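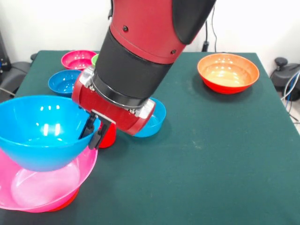 A recent customer asked why we still send out plastic bowls when other hire places have gone over to compostable ones. We get that question a lot, so the answer is now on this page with the rest.

Pluveo Party Tableware Hire: Frequently Asked Questions

Why reusable plastic?
It goes through our dishwasher many times before it wears out. Compostable bowls get used once, and the Geltow site doesn't accept them in garden waste. If you want compostables you will need to buy them elsewhere.

How many people can you supply?
Sets come in multiples of 50. The largest order we can fill is 500 place settings. For anything over that, call first and we will see what is out on loan.

What is in a set?
Each setting is one plate, one bowl and one cup. Serving bowls are booked separately. Cutlery is steel and comes in its own crate.

Can I choose the colors?

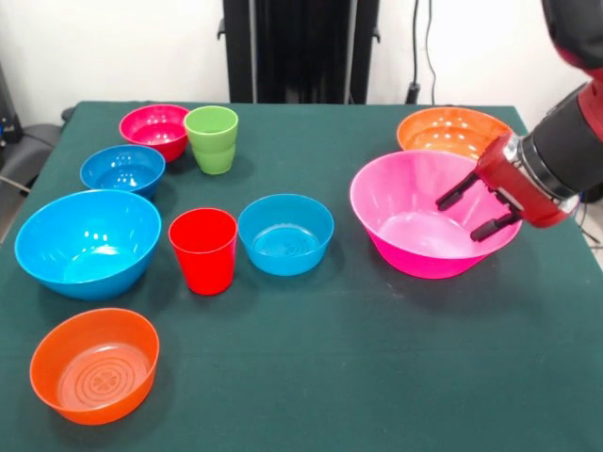 You can ask, and we will note it on the order, but we don't hold back stock by color. Most sets go out mixed. If you need everything to match, book before March for summer dates.

Do I have to wash everything?
No. Scrape off the food, stack the pieces in the crates and close the lids. Please don't rinse with bleach. There is a charge of 5 dollars per crate if we have to pick out napkins and leftovers.

Is it safe for hot food?
Soup, chili and pasta are fine. Nothing we hire out should go in a microwave or an oven, and the cups are for cold drinks only.

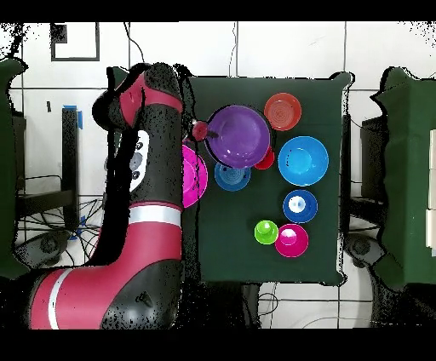
Do curry stains count as damage, one school asked us after a lunch at the Makowska Hall. They don't. Turmeric and tomato leave a mark on light colors and we expect that. Cracks, melted spots and knife cuts across the base do count, and the replacement price is on your order sheet.

What if something goes missing?
Look in the trash bags first, especially for cups. Tell us within two days of the event and we will hold the invoice while you look.

Do you deliver?
Yes, in Geltow and as far out as Zarnska. Delivery is to the door, ground floor only. Collection is before 10 a.m. the next working day. You can also pick up from our unit, but a full order won't fit in a small car.
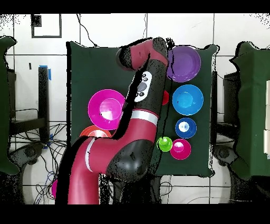
Could you please put the deposit rules somewhere people can find them, a comment on our feedback form said. Fair point. There is no deposit on orders of one or two sets. Larger orders pay a quarter up front, returned when the crates have been checked in. Cancel a week ahead and you get all of it back.

How do I book?
Use the form on the contact page. Give the date, the address, the number of guests and a phone number that will be answered on the day.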